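Shared bench cells: frequently asked questions

Who signs off a two-arm task?
Garnet Arsenault at Gurnow. Allow 3 working days.

What speed limit applies when both arms hold or approach glassware?
60 mm/s at the tool, for either arm. The limit stays in force until both grippers are clear of the shared zone.

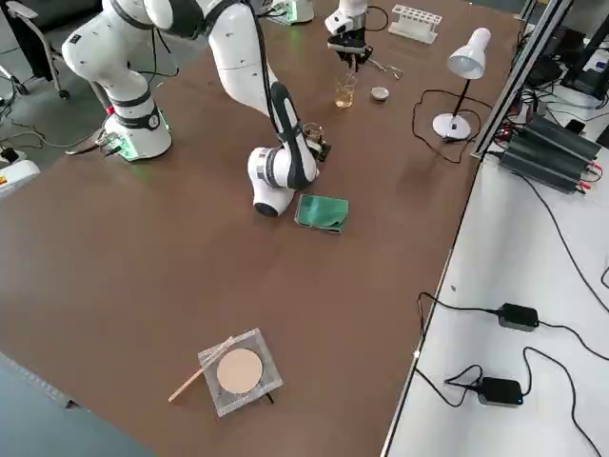 Liquids are moved last. An open vessel may stand in the shared zone only if its fill level is entered in the task sheet - an estimate is accepted.

May lamps and other mains items stay on the bench?
Yes, if the lead is outside the programmed path of both arms. Keep a clearance of 100 mm.

Where are deviations recorded?
On form 968, kept by Liette Vachon.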